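Home / Blog / Out and About

An afternoon at the Dromstead open day

Posted 14 September 2020

So I finally got to go and see what they do at Dromstead! If you've been reading for a while you know I have been pestering my friend Corina Hauser about her job pretty much since she started it, and all I ever got out of her was "we teach robots to handle stuff." Well, they had a small open day, she put my name down, and off I went with a mask, a notebook and way too many questions.

First surprise: it's an office. I had pictured a big hall with orange arms swinging around behind fences (I watch too many car factory videos) and what I got was desks, monitors, a glass partition and some pretty nice plants. We were a small group and Jörg Hollmann showed us around. He talks fast and uses his hands a lot, and I liked him right away.

The thing I wanted to see was the hand-held grippers, and those were set up on the big white table. You hold one in each hand, and each one has two fingers with yellow tips that open and close. There's a camera on board, so while you pick something up the gripper is recording what the job looks like from down there by the fingers. Later on all of that goes to train a real arm. You do the chore, the robot gets to study it. I love that so much! 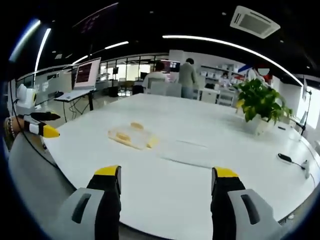 Jörg told us they had 3000 recordings from this one table when he last checked, and that the boring ones are the ones they want most. Same job, again and again, with things moved over a little bit each time. Somebody in our group asked if people get tired of it and he laughed and said they swap out a lot and there's a good coffee machine.

Then came the question I had been saving up: why not just drive the robot arm with a joystick? Halyna Karpenko took that one. She said they tried it with a setup they called Auer, back in December, and it was slow going. People got cranky, and a job that takes a few seconds by hand dragged on and on. With the grippers you pretty much move the way you'd move anyway, and you can carry them to another table or another building without hauling an arm along. They're hoping to take a pair over to the Wetonthorpe site next, where there's a proper kitchen.

And yes, I got to try. It is so much harder than it looks! My brain kept wanting to use my wrists like normal, but the fingers stick out well past where your own hand ends, so I kept stopping short. Roksolana Yatsenko, who was keeping an eye on us visitors, told me to quit looking at my hands and look at the tips. That helped a ton. Plastic containers are sneaky, by the way. Squeeze too hard and they bow in, too soft and they slide. I have a whole new respect for my own thumbs.

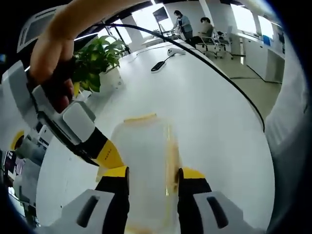
Two grippers and one plastic container at the big table.

I asked Roksolana how you know when a recording is any good and she said mostly you watch it back. If you bumped something or fumbled around they can still keep it, they just tag it differently. I would be tagging all of mine.

We didn't get to see the trained arm run, which I was a little bummed about. It was over at Flomness getting new cables, and Corina says there will be a second open day once it's home again. I'm already on the list. She says I can bring two people, so if you live nearby and want to come, leave me a comment (Mom, you have first pick, I know you're reading this).

I still have to type up my notes on the software side, which was Ataberk Yazıcı's part of the tour. He went through it pretty quickly and my handwriting is a mess, so give me a few days on that one.

Filed under: Out and About, Robots
2 comments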